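Search this site Go

Setting up the two-arm cell for the bag and tray job

Start with the power off. Check the bolts on both mounting plates, then push each arm's cable conduit back into its clips. Switch on and look for the green lights on the two small boards.

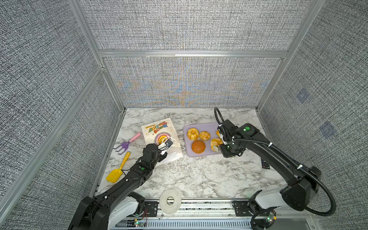 Doaa Radwan

Set the bag on the left and the tray toward the right. Both arms should reach their work without crossing. I run the first pass at 20 per cent speed and stop it if a conduit pulls tight.

Next, home both arms and teach the tray position with the tray empty. Save it under its own name — you'll want it again after any repair.
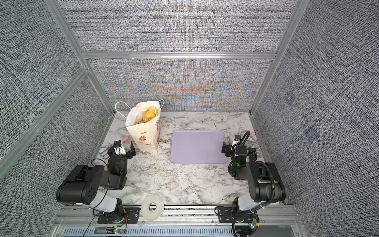
Kairys told me to re-home after every power cut, even a short one, and I've done that ever since.

Now close the left gripper on the bag slowly. Paper creases easily, so lower the grip force until it just holds. Wipe the finger pads with a dry cloth before you test.

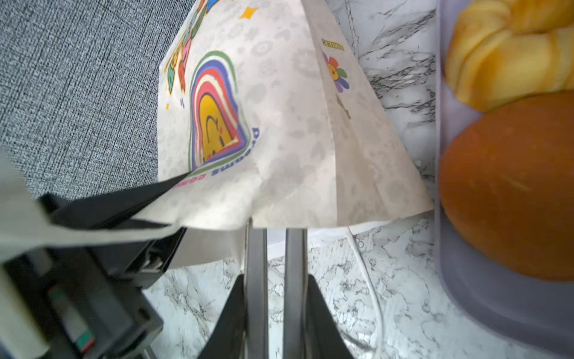
How often should the finger screws be checked? Every 50 hours of running, and again after a hard bump.

Run both arms together and listen at the wrists. Grinding means stop and look at the coupling.

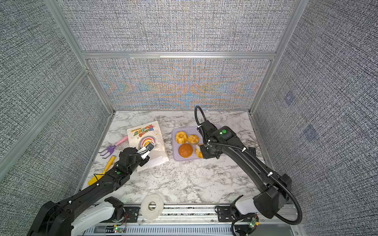
If all is quiet, bring the speed up in small steps and write the final setting in the log.

Comments

Saneck: Good tip about the empty tray. Mine was out by 2 mm.

Rereck: Does the saved position survive an update?

Related
Replacing a wrist conduit
Cleaning rail slots
Jirnano controller notes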